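Nine days in Jordan, and what I'd do differently

2024-07-22

I got back from Jordan in March and have been meaning to write this ever since. A few of you asked for the route, so I'll put the practical bits in with the rest. I went with Nadine Kassab, who some of you will remember from the Crete posts. She speaks Arabic and I don't, and that made a difference to nearly everything, so bear it in mind if you're planning to copy the trip.

We flew into Amman late and took a taxi to a guesthouse called Akl, up one of the hills near the centre. Akl is a narrow building with a lot of stairs. Our room was on the top floor and had two single beds, a heater and a view over the rooftops. The owner, Rania Bitar, had left bread, olives and white cheese on the table for us because she knew we'd arrive after the shops shut. I slept badly the first night. The first call to prayer woke me and I got up and sat by the window with a coat on until it was light.

Pack a coat. I'd read that spring was mild and took that to mean warm. It was warm in the afternoon if you stood in the sun. In the evenings I wore everything I'd brought, and in Petra it rained hard for most of a morning.

We gave Amman two full days. The first went on the Citadel and the Roman theatre, which are close enough to do together, although the walk between them is steep and I'd go down it and not up. The second we spent mostly eating. Rania drew us a map on the back of a receipt with a falafel place, a juice stall and a bakery on it, and we did them in that order. The bakery was the best of the three. They sell a flat bread with thyme and oil that comes folded in paper, and I had it for breakfast every day we were in the city.

On the third morning we picked up the hire car. I'd booked through a comparison site called Jillby and the price was good, but the desk wasn't at the airport as I'd thought. It was in an industrial area on the edge of town, and the taxi there cost us 19 dinars after a long detour. Read the address before you book. The car itself was fine, small and white with a dent in the back door that we made sure was written down on the form.

Driving in Jordan is easier than people say once you're out of Amman. The main thing is speed bumps. They turn up in villages, outside schools and sometimes on what looks like an open main road, and they often aren't painted. I hit one properly on the way to Madaba and we both said nothing for a while. After that Nadine watched for them and I drove.

We stopped in Madaba for the mosaics and then took the King's Highway south. It's slower than the desert road by a long way, and I'd still choose it. The part where the road drops into Wadi Mujib is worth the whole detour. There's a lay-by near the top where a man was selling tea from the back of a van, and we had a glass each, very sweet, with sage in it.

Dana was the one stop I hadn't researched. Nadine picked it from the map. It's an old stone village on the edge of a valley, and we stayed one night in a place with no signal and a very good dinner. The only other guests were a retired teacher from Limassol called Michalis Kokkinos and his walking friend Abbas Rostami. They had come over the hills on foot and were going on to Petra the same way, with a guide and a mule for the bags. Abbas had taped both his heels and told us at length about boots. I looked up the route afterwards and I'd like to do at least a part of it one day, though probably only the flat part.

Then Petra. Everyone has written about Petra, so I'll keep to what was useful. Buy the Jordan Pass before you fly. Ours was the 2-day version and cost 75 dinars each, visa included. Go in as soon as the gate opens. We were walking down the Siq in near silence the first day, and by the time we came back out it was so full that we had to stand against the wall to let the carts by. Take your own lunch, as the food inside is dear and you'll be hungry well before you reach the Monastery. The steps up are long but not difficult, and there's shade on parts of it in the morning.

It rained on our second day there, as I said. They closed the Siq for a while in case of flooding and we sat in a café in Wadi Musa with a lot of other wet people. I read most of my book. By early afternoon it had cleared and we went back in, and the rock was a much darker red than the day before. I'm glad we had the second day. If we'd only had the one, and it had been that one, I'd have been quite upset.

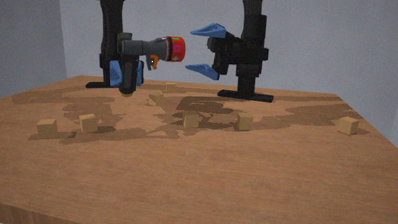

From Petra it's an easy drive to Wadi Rum, and we'd booked a camp there through a friend of Rania's, Zaid Rawashdeh. He met us at the village, we left the car behind, and he took us out in the back of a pick-up with two blankets and a box of vegetables. The camp is called Korska and it's small, just a row of tents under a cliff with a shared one in the middle for meals. There are much fancier places now, the clear domes you see all over Instagram, and I did look at them. They were well over our budget. I don't think we missed anything, because after dinner we dragged our mattresses outside and could see the sky from there for free.

It was the coldest night of the trip. I wore a hat in bed. Zaid brought more blankets without being asked and in the morning there was a fire going and tea already made.

We did a half-day tour in the pick-up and then asked to be dropped off so we could walk back. Zaid pointed at a gap between two rocks and told us to aim for it and keep the sun on our left. That worked well for the first hour. We then spent a while arguing about which gap it was – there are a lot of gaps – and got back to camp hot, dusty and late for lunch. They'd kept it for us under a cloth.

The last leg was the desert road back north, with one night by the Dead Sea. I'll say the floating is as odd as you expect and that you shouldn't shave your legs beforehand. The hotel was the most expensive of the trip and the one I remember least. If I went again I'd skip it, pay for a day pass to one of the beaches and use the spare night for Dana.

Some notes, as I always get asked:

Phone. I used an eSIM from Indow and it worked everywhere except Dana and most of Wadi Rum. Download your maps before you leave the main road.

Money. Cards were fine in hotels and petrol stations. For everything else we used cash, and small notes are hard to come by, so keep them when you get them.

Clothes. Loose trousers, long sleeves, a scarf. I didn't feel stared at, but I was also with somebody who could chat to everyone in their own language.

Water. Buy the big bottles and fill up a small one from them. We kept a couple in the boot the whole time.

Nadine is going back in the autumn to see family and has asked if I'd like to come for the second week. I've looked at flights and haven't booked anything yet. The next post will be the Lisbon one I promised before Easter, as soon as I've found my notes.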